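Brelto ambassador moms get first look at the new Dogar stroller

Posted Tuesday, November 3, 2020

Quick one tonight, kids are almost down and I have maybe half an hour before somebody wants water.

So the Brelto parent ambassador group finally got the news we've been sitting on since early October. The Dogar is coming. It's a double stroller, full size, both seats turn around to face you, and it goes on sale in the spring. No exact day yet. I asked. Twice.

The reveal was supposed to happen in person at the Brelto office in Wodstead, with a tour and lunch and the whole thing. Obviously not this year. We got a video call instead, 41 parents on one screen, at least half of them with a baby on their lap. Mine was eating a waffle off the floor by the end of it.

Folasade Okoro ran the call. She heads up the family program and she's the one who reads all our feedback forms, including the long cranky one I sent in last winter about cup holders. She said they had 3890 survey answers from parents this year and the top complaint, by a mile, was folding. Doubles are a pain to fold. Anybody who has stood in a parking lot in the rain with two screaming toddlers knows it.

The Dogar folds with the seats on. One hand on the handle, one pull on the strap in the middle, done. Matvii Tkachuk from the design team did it live on camera, then did it again holding a diaper bag because someone in the chat didn't believe him (ok it was me). It stands up by itself once it's folded, too. I have wanted that for years.

Other stuff from my notes, sorry they're a mess:

Weight limit is higher on the back seat than on the old Corkevik double. They wouldn't give the final number until testing is finished.

Canopies are longer. They come down past the knees on a small toddler. There's a peek window, and it closes with a magnet so no more Velcro rip waking up the baby.

Basket you can get to from the side. With both seats in.

Cup holder. One for the parent, comes in the box. Thank you.
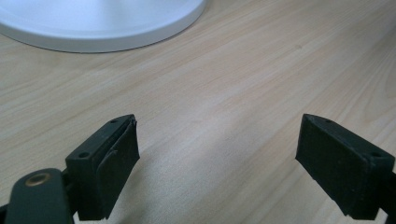

Infant car seat adapters are still sold separate, which got some grumbling in the chat. Folasade said they talked about including them and it pushed the price up for families who don't need them. Fair, I guess. I'd still rather have them in the box. My sister bought the wrong ones for her Corkevik and by the time the right ones showed up the baby was nearly sitting up on her own.

Price. They didn't give one. Somebody asked if it would be more than the Corkevik and Matvii kind of laughed and said "a bit." Take that how you want.

Colors will be gray, navy and a dark green. I like the green. There was a mustard one on the old list we voted on and it lost, badly, so sorry to the four or five of you who messaged me about the mustard.

The part that a lot of you will care about is the trial program. Brelto is lending out strollers before launch to seven families. You keep it for six weeks, use it like you normally would, and fill out a short form every week. Then it goes back. They are not looking for people with big followings and you don't have to post anything. Folasade was pretty clear on that. They want apartments with stairs, small cars, bad sidewalks, twins, kids with a big age gap. One spot is being held for a grandparent who does daycare, which I thought was really nice.

To sign up you need two kids who both still ride, and you need to be in the US. The form goes up on the Brelto family page next week. Last time they did a trial, for the Corkevik, they got 2112 sign ups, so don't get your hopes too high but do fill it out. Be specific in the "tell us about your day" box. I wrote three lines in mine back then and did not get picked. A mom I know wrote a whole page about her bus route and she did.

No ambassadors allowed in the trial, before anyone asks me. We get our turn later.

Safety stuff came up as well. A dad asked about the brake, because the foot brake on the Corkevik sticks when it's cold (ours does). Matvii said the Dogar brake is a new part, flip flop friendly, press down for on and press down again for off. They're also working on a replacment kit for the older brake. It should be free if you registered your stroller. If you never registered, go do it now, the number is on the sticker under the basket. You will need to get on the floor to read it.

Somebody wanted to know about jogging. No. It isn't a jogging stroller and they don't want you running with it. Gravel and grass are fine, he said, but the front wheels are small and they lock for rough ground.

Also asked and not really answered: will it fit through a standard door. Matvii said it fits through the doors at the office and at his house. They'll publish the width when they publish the weight. I have a narrow front door so I'll be watching for that one.

And what about the Corkevik? It stays in stores through next summer, then it's finished. Parts will still be around. Folasade didn't want to promise a number of years but said they know people hand these down and they aren't going to leave anyone stuck with a stroller they can't fix. I've got mine from a neighbor and it's on its third and fourth kid, so good.

We did get to see a little of the testing room at the end. Somebody at Wodstead walked a laptop down the hall and the picture kept freezing, but I saw a stroller going over bumps on a rolling belt with sandbags in the seats. My oldest was fascinated. She wanted to know where the sandbags were going.

Next ambassador call is after Thanksgiving and it's supposed to be about high chairs. If you have questions about the Dogar put them in the comments and I'll send them over in one batch this weekend. Please don't email Folasade directly, she has a little one at home too and her inbox is already full of us.

I'll put the trial form link at the top of this post once its live.

Ok. Someone wants water.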